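Work and Automation, Session 6
Handout to go with the Hillis reading (chapter 4 only; chapter 5 is for the brave)
May 10, 2019

Last session we left the Ostar billing office with 546 forms a day and a new scanner that was going to free everyone up for "higher-value tasks." We never did find out what the tasks were. Neither did the billing office.

Today: arms and desks. Tidying a work surface is a job that appears in no job description. It gets done between other jobs, usually by whoever is most annoyed. When a company looks at handing it to a machine, somebody has to write down what "tidy" means, and that is where the arguments start.

Keep these terms handy:
Task: what the paperwork says you do.
Residue: what is left for people once the machine has its share.
Tending: watching, fetching, resetting. Rarely in the budget.
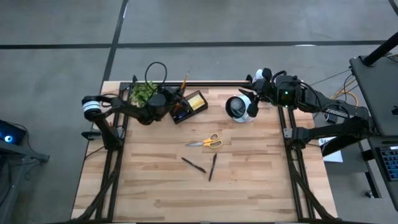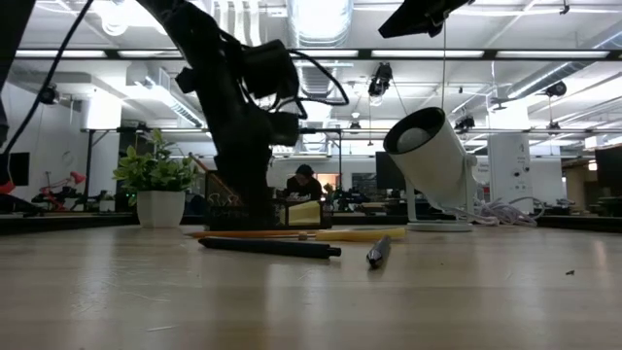
Fig. 1 and 2. Robot arms at the work table, with pens, a potted plant and other desk items.

Look at the pencil in each figure that is already standing in a holder or tray, then at what is lying flat on the table. A person sorts that out without a thought. Written as a rule, it took Reet Paju's group nine drafts, and draft 4 had the scissors filed under "pens, other."

Zdislava Vávra's February interviews at Okia are the other half of the reading. Her clerks didn't much fear being replaced. They complained about being made assistants to something slower than they were, and about having their own desks explained to them. One asked if the arm would be joining the coffee fund.

For discussion:
Who gets to define the finished state of a shared table?
Is tending skilled work? Would you pay it as such?
Ziółkowski's pilot counted only the arm's hours. Whose are missing?

Two pages on any one of these, please. Double spacing does not make it four.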